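The room I paint when I can't sleep

Some people count sheep. I pick wall colors. I have been doing this since the winter we moved to Witbridge, when the wind came off the water at three in the morning and rattled every loose thing on the street, and I lay there deciding (very seriously, eyes shut) whether the back bedroom should be a green with some gray in it or a gray with some green in it. I never got to the end. I'd be asleep before I reached the baseboards.

I mentioned this in a column a while back, just a throwaway line, and my inbox filled up. So many of you do it too! You lay out kitchens for houses you will never own. You move the couch. One reader has spent years adding rooms to her grandmother's old apartment, and there is now a library and, I was glad to hear, a decent bathroom. Another rebuilds the ferry he used to take to school, deck by deck, and says he rarely makes it past the snack bar.

So I've been reading about sleep for the past few months, and trying things out on myself, and I want to tell you what I've learned about the middle of the night. I'm 79 pages into a notebook on the subject and my handwriting gets worse as it goes.

Let's start with the waking up, because that's the part that scares people. I used to think a good sleeper went down at ten and came up at six like an elevator. Nearly everyone surfaces during the night, often several times, and most of those wakings are so short that they leave no memory. The trouble comes when you surface and then start thinking. You check the clock. You do the subtraction. If I fall asleep right now I'll get four hours. Now I'll get three and a half. It's the worst math in the world and I was very good at it.

The first thing I did was turn the clock around. I'd read that advice a dozen times and ignored it a dozen times, and then in February I finally put a sock over the thing, and within a week I was calmer. I wasn't sleeping any longer, as far as I could tell. I just wasn't keeping score.

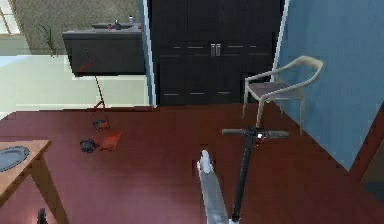 The second thing was getting out of bed, which I hated. The idea is that if you lie there awake and cross for long enough, your brain starts to treat the bed as a place for being awake and cross. So you get up, you go sit somewhere dim and a little bit boring, and you go back when your eyes get heavy. I gave myself 30 minutes, by feel, and then I'd shuffle down the hall in my coat. It's a cold hall. There were nights I sat on the stairs and resented every sleep researcher who ever lived.

But it worked on me, slowly, and what helped most was having the boring thing ready. I keep an old Tedesco catalog on the bottom stair, the one with all the drawer pulls, and I can recommend drawer pulls without reservation. Don't choose a novel. I chose a novel once and finished it at dawn.

Which brings me back to imaginary rooms. What you're doing when you paint a bedroom in your head, as I understand it, is giving your mind something to chew that has no deadline and no bad ending. Worry is sticky and it mostly comes in words: the email you should have sent, the thing you said at dinner. Pictures seem to crowd the words out, at least for some of us. It helps if the picture is a bit detailed, with textures and corners and light coming from a particular side. A plain beach is too easy. My mind wanders off a plain beach in seconds and goes looking for the tax return.

A few things I've noticed, after a lot of nights of testing this out. A place I know only slightly beats a place I know well, because my own kitchen makes me think about the dishwasher. Small jobs beat big ones. I can choose a doorknob for a very long time. And there shouldn't be any people in it, even nice ones, or I start having conversations with them and then we're arguing.

Weather helps too. I like to have something going on outside while I stay in. Rain on a roof is the classic, but living where I do I tend to go for the sea, big and gray and making a fuss on the other side of the glass. I suspect this is very old in us, the pleasure of being indoors while it's rough out. My mother used to open the bedroom window an inch on stormy nights so we could hear it better, then pile on another blanket. I was furious about the cold and I slept like a stone.

I should say something about gadgets, since you've asked. For a month I wore a Jundix band on my wrist, and every morning it gave me a sleep score. My scores bobbed around, and one day I got a 79 after a night I'd thought was wonderful. I moped until lunch! I'd woken up feeling great and a bracelet talked me out of it. I know people who love theirs, and if the numbers make you feel steady then by all means keep it on. Mine is in the drawer with the takeout menus.

The Prultier pillow I liked better. It's filled with something like buckwheat, it crunches when you turn over, and it weighs as much as a small dog. I can't tell you it changed my sleep. I can tell you that my neck stopped clicking, and that anyone who shares your bed will have opinions about the crunching. Try one in a store before you hand over any money.

Light was the dull fix, and it may have mattered more than all the rest. I started going outside first thing, before coffee, just around the block and home again, in whatever the sky was doing. Then in the evening I turned off the overhead lights and used lamps. I felt silly, like I was running a restaurant. After a couple of weeks I was yawning at a normal hour, and I'm a person who used to get a second wind at eleven and clean the oven.

And caffeine, yes, I know. I quit my afternoon cup for the sake of this article and I missed it terribly, not so much the coffee as the ten minutes of standing about holding something warm. I've replaced it with hot water and lemon. It's fine – it's a hot drink with a lemon in it.
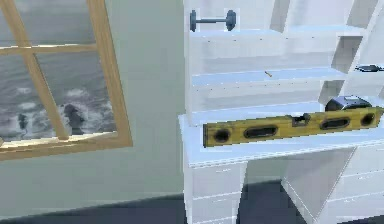 So does picturing a room really put you to sleep, or is it just a way to pass the time until you drop off?

I think it's a bit of both, and I've stopped minding which. It won't knock you out the way a pill might. What it does is keep you company without winding you up, so that sleep can get in when it's ready. On my worst nights I still lie there a good long while, but I'm lying there choosing curtains, and that's a gentler way to be awake.

If you'd like to try it, begin tomorrow night and keep it modest. Choose one room. Stand in the doorway first and don't go in yet. Decide where the light is coming from. Then pick a wall and work along it slowly, and whenever you catch yourself back at the email or the dinner party, return to the last thing you put in place. You'll lose your spot constantly. Everybody does, and going back to find it is most of the exercise.

Give it 5 nights before you decide. The first night I tried it on purpose (as opposed to drifting into it, as I always had) I got so worked up about floor tile that I had to get up and sit on the stairs. By the fourth I was gone somewhere near the second window.

If you've been sleeping badly for months, though, or you're nodding off at red lights, or someone tells you that you stop breathing in the night, please go see a doctor and leave the curtains for later. I put off that appointment for far too long out of plain embarrassment. Mine took a quarter of an hour and nobody laughed. There are proper courses of treatment for insomnia now, with no pills in them at all, and some of what I've described here is borrowed from those in a loose and homemade sort of way.

The back bedroom in Witbridge did get painted in the end, by the way. I stood in the store with the two cards in my hand, the green-gray and the gray-green, after all those nights of careful thought, and came home with yellow. I've since started on the attic. It has a sloping ceiling, so that should see me through to next winter, and I haven't even thought about the stairs up to it.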